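Chapter 7
Testing Perception and Planning Software in a Simulated Workcell

What this chapter covers
7.1 Why the world model comes first
7.2 Camera frames and the object frame
7.3 Building the scene
7.4 Shadows, edges and false segments
7.5 From pose estimate to approach
7.6 Regression runs
Review problems

Before you start

You should have finished the Chapter 6 exercises and have a planner that can move a six-joint arm between two named poses without a collision. You will also need the Jorlow scene files from the course folder. The code in this chapter was checked against the release of November 15, 2019. Later releases rename two of the configuration keys, and the new names are given in Appendix C.

7.1 Why the world model comes first

In Chapter 6 the planner was given the position of every obstacle and every part. A working cell seldom offers that. Parts arrive a few millimeters from where the drawing says they should be, a fixture is unbolted for cleaning and put back slightly turned, and the software has to work out where things are before it can decide how to move.

The software that does this is called the perception layer. It takes in images and joint readings and puts out a list of objects, each with a position, an orientation and a confidence value. The planner reads that list and nothing else. If the list is wrong, the planner will produce a smooth, valid path to the wrong place.

A simulator lets us test the perception layer against known answers. Every object in a simulated cell has an exact pose stored in the scene file. We can render an image from the wrist camera, pass it to the perception layer and subtract the estimated pose from the stored one. The difference is the pose error. On real equipment the same measurement calls for a calibrated target and a good deal of patience.
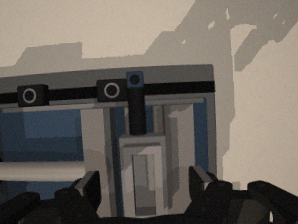

Pose error is reported in two parts. Translation error is a distance in millimeters. Rotation error is an angle in degrees. Keep them separate in your logs. A single combined score hides the most common fault in this kind of software, in which the position is good and the rotation is off by a few degrees. A gripper can often tolerate the first kind of error by opening wider. It has much less room for the second when its fingers must come down on either side of a part.

7.2 Camera frames and the object frame

Four coordinate frames are used throughout the chapter.

The world frame is fixed to the table.
The base frame is fixed to the foot of the arm.
The tool frame moves with the gripper.
The camera frame moves with the tool frame and is offset from it by a constant transform.

The constant transform is found once, by calibration, and stored. In the Jorlow files it is stored under the key hand_eye. To express an object in the world frame, start with its pose in the camera frame and apply the hand-eye transform, then the current tool pose, then the base pose. The order matters. Reversing any two of these steps gives an answer that may look reasonable when the arm is near its home position and becomes badly wrong as it moves away.

Each object has a frame of its own as well. For box-shaped parts we place the origin at the center of the top face, with the z axis pointing up. This choice makes the approach calculation in Section 7.5 shorter.

7.3 Building the scene

The scene file lists the static objects first, then the robot, then the loose parts. Static objects include the table, the walls and anything on the floor. Students sometimes leave out the floor objects on the grounds that the arm can't reach them. Leave them in. They appear in camera images, and a perception layer that has only been tested against a bare floor may find parts where there are none. 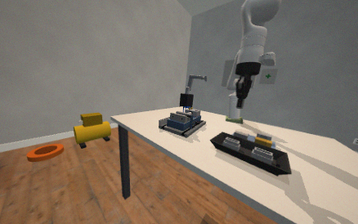
Figure 7.2. The cell used in this chapter, with the white arm over the table, a blue fixture, and a black tray holding gray, yellow and pale blue blocks.

Load the scene with the planner switched off and look at it from several viewpoints before running anything. Check that no object has sunk into the table and that the arm starts clear of its surroundings. Then switch the planner on and run the script named check_scene. It moves the arm through 41 poses and reports any contact. A correct scene reports none.

Collision shapes deserve a separate look. The shape that is drawn and the shape used for contact tests are stored separately, and they don't have to match. In the supplied files the tray is drawn with sloped sides. If you replace its collision shape with a single closed box, the planner will treat the inside of the tray as solid and refuse every path to the blocks. This is the first thing to check when a part is in plain view and the planner reports it as unreachable.

7.4 Shadows, edges and false segments

The perception layer used here is called Dellar. It begins by dividing the image into segments, which are regions of similar color and brightness. It then compares the outline of each segment with the outlines of known parts.

Shadows cause trouble at the first step. A shadow with a hard border looks to the segmenter much like a flat gray object, and a shadow falling across a part can divide it into two segments. The problem gets worse when the arm comes between the light and the table, as the shadow then changes shape with every move. 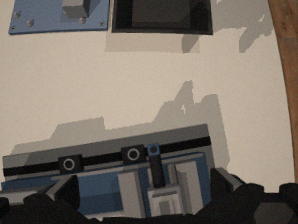

Dellar offers two remedies. The first is to segment on hue instead of brightness. This works well for strongly colored parts and poorly for gray ones, whose hue value is mostly noise. The second is to use the depth image. A shadow has no height, so any segment that lies within a small distance of the table plane can be thrown out. The distance is set by the key min_height, with a default of 3 millimeters. Raising it removes more false segments, and at some point it begins removing thin parts too.

In the August trial runs, the test set held 1,788 rendered images. With both remedies switched off, Dellar reported a false segment in 330 of them. With the depth test on, the number fell to 216. You will repeat this comparison in Problem 7.4 with your own settings, and your results will differ if you change the position of the light.

Keep the test images fixed while you tune. If the images and the settings change together, there is no way to tell which of them moved the result.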